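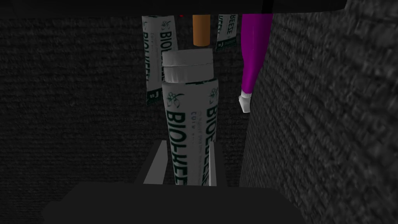
Home Contents Chapters Glossary Index

Chapter 2
Service Charges and the Shared Building

3 Oct 2018
By the Jiderar editorial team

If you have worked through the first chapter you will by now be fairly comfortable with the idea that a person can own a flat without owning the building it sits in. We spent a good deal of time there on leases, and on what a lease does and doesn't hand over, and I hope you still have your notes to hand, as we are going to lean on them quite heavily. Buying a flat is the part everyone talks about. Paying for the roof above it, the stairs up to it and the drains underneath it goes on for years afterwards, and that is the business of this chapter.

A service charge, in its simplest form, is a leaseholder's share of what it costs to run and look after the building. The lease says who must do the work, who must pay for it, and how the bill is to be split. Everything else in the subject, and there is a fair amount of it, grows out of those few clauses. Students are sometimes surprised by how plain they can be. In an older lease the whole arrangement might take up half a page, typed by somebody long ago who clearly never imagined a lift or a door entry system.

By the end of the chapter you should be able to find the service charge clauses in an ordinary residential lease, explain in everyday language what they oblige each side to do, read a set of year-end accounts without feeling lost, and say what a reserve fund is for. You should also be able to spot the commonest sources of argument, which come up so regularly that you will soon greet them like old friends (or at any rate like neighbours).

Words you will meet

Landlord, in this chapter, means whoever owns the building and has duties under the lease. It may be a company, and it may quite possibly be a company owned by the leaseholders themselves. Managing agent means the firm paid to do the day-to-day work on the landlord's behalf. Common parts are the bits of the building that belong to no single flat, such as halls, landings and the outside walls. Demise is a rather grand word for the part that is let to the leaseholder. Do get used to it early, as you will find it in nearly every document you open, and people in the trade say it without noticing.

The boundary between the demise and the common parts matters a great deal. A leaking pipe inside the demise is usually the leaseholder's own affair. A leaking pipe that serves the whole building is usually a matter for the landlord, and the cost comes back through the service charge. I say "usually" because leases differ, and the habit I would most like you to take away from this book is that of going back to the lease before giving an opinion. 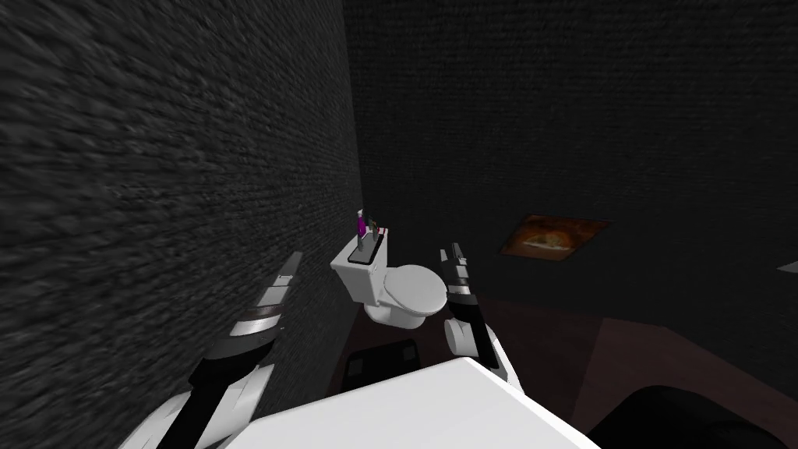

2.1 A building to think with

We shall use the same building all the way through the chapter, so it is worth getting to know it a little. Culton House stands on a corner in the town of Jundby. It was put up as a warehouse, stood idle for a time, and was later converted into flats with a small shop on the ground floor. The freehold belongs to a company called Sala Estates. The flats were sold on long leases, all drawn up together and meant to be identical, although we shall see that two of them are not.

Each leaseholder pays a sum in advance, based on a budget, and the account is settled when the year's spending is known. Suppose the advance payment for a flat is £300. If the year turns out cheaper than expected, the lease says the surplus is carried forward as a credit. If it turns out dearer, the leaseholder receives a further demand. That second letter is never popular, and you can see why. It arrives long after the money was spent, often in August when people are away, and it asks them to pay for things they may not remember happening.
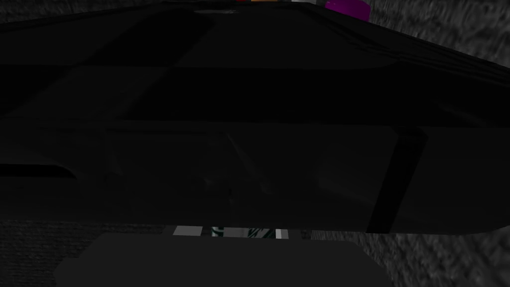 Now, the budget. A sensible budget begins with last year's actual costs, and then asks what is likely to change. Insurance has to be renewed. Cleaning and lighting go on much as before. Repairs are the awkward item, for a building has no idea what year it is and will shed a gutter whenever it pleases. The agent at Culton House keeps a list of known defects and prices the most pressing, leaving a modest allowance for surprises. You will be asked to prepare a budget of this kind yourself at the end of the chapter, so it may help to keep a sheet of paper beside you as you read and jot down any cost that is mentioned.

Splitting the bill is the next step. Some leases divide costs equally between flats, which is easy to explain and easy to grumble about. Others go by floor area, so that a large flat pays more than a small one. Others again give each flat a fixed percentage and say nothing about how it was reached. Culton House uses fixed percentages, and when the figures in the leases are added together they don't quite come to the whole. There is a shortfall, caused by those two odd leases I mentioned,
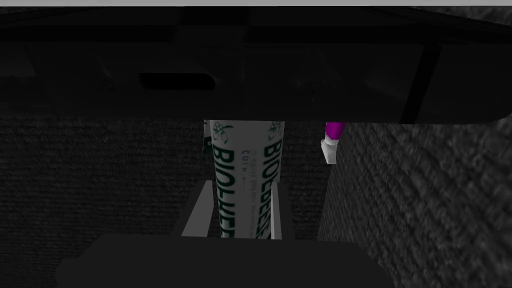 and Sala Estates has been making up the difference out of its own pocket ever since the conversion. It is a far more common state of affairs than you might think, and we shall look at how it can be put right in section 2.4.

The shop adds a further wrinkle. Its tenant has its own front door on the street and never uses the stairs, and it has argued that it should pay nothing towards cleaning them. The shop lease was drafted separately and speaks only of "a fair proportion" of the costs. Please hold on to that phrase. We shall come back to it more than once, and I would encourage you to write down now, before reading any further, what you think a fair proportion would be. Keep the note. It is rather enjoyable to compare it with your answer at the end.

Before moving on to the clauses themselves, take a few minutes with the extract from the Culton House lease in the appendix. Read it through once at an ordinary pace, without stopping to look anything up, and then again with a pencil, marking every place where the landlord promises to do something and every place where the leaseholder promises to pay.

Related chapters
Owning a Flat: What the Lease Gives You
Reserve Funds and Major Works
Insuring a Shared Building
Reading Year-end Accounts
Appendix: The Culton House Lease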